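Zein Press to publish Nivside, a first collection of linked stories by Issa Jaber

Urkcombe, November 3, 2018

Hello from the very small office of Zein Press! I'm the one who reads the submissions, answers the phone and writes these releases, so please forgive me if this one runs on a bit. I'm excited, and I've been keeping it quiet for weeks.

We are publishing Nivside, the first book by Issa Jaber. It's a collection of linked short stories set in one street of terraced houses above a river, and it won our open call for story collections this year. We had 134 manuscripts in by the time the call closed in September (a record for us, and my eyes haven't recovered). I read Issa's on the train home, missed my stop and had to ring my sister for a lift from Vurkham.

The stories follow the people of the street over a single winter, after the footbridge into town is shut for repairs and everybody has to go the long way round. There's a retired piano tuner who starts writing letters to the council. There's a girl who keeps a list of every dog she meets. Their lives brush past each other, and something that looks like a throwaway line on page six may come back much later and knock you flat. The shortest piece, "Salt", is only 134 words long and I still can't read it aloud without my voice going. The longest, "The Long Way Round", runs to 3,737 words and is told by four neighbours, all of them sure they're right.

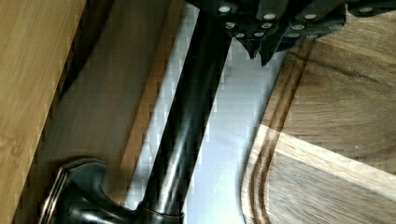
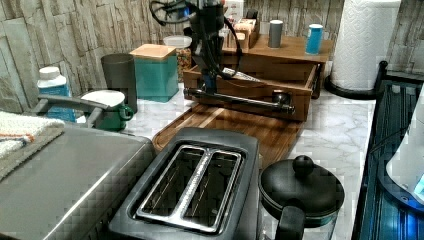
Issa grew up in Vurkham and moved to Urkcombe to work on the buses, and a lot of the book was written in the depot canteen before the early shift. I asked him how he knew when a story was done. "When I stop wanting to explain it to the next person who sits down," he said. He told me he cut an entire story, one he'd worked on for two years, when he saw that the piano tuner had already said everything in it with one letter. I begged to see it. He won't let me.

We're printing 1,266 paperbacks to start with, which is a brave number for a press our size! The cover is a plain dark green with the street drawn in a single white line, and it has flaps (I fought for the flaps). There'll be an ebook as well, for those of you who like to read in the dark.

The launch will be upstairs at the Urkcombe Reading Rooms. Issa will read "Salt" and part of "The Long Way Round", and then I'll ask him a few questions, and then you can ask him better ones. Entry is free but the room is small, so do let us know if you're coming. Signed copies will be on sale at the door and we can take cards now, finally.

If you review short fiction, or run a book group, or have a blog with eleven faithful readers, I'd love to send you a proof. Just reply to this release with your postal address and tell me where the review might appear. Issa is happy to be interviewed by phone or email, though mornings are no good as he's usually driving. Extracts of up to one full story can be used by arrangement, apart from "Salt", which we're saving for the night.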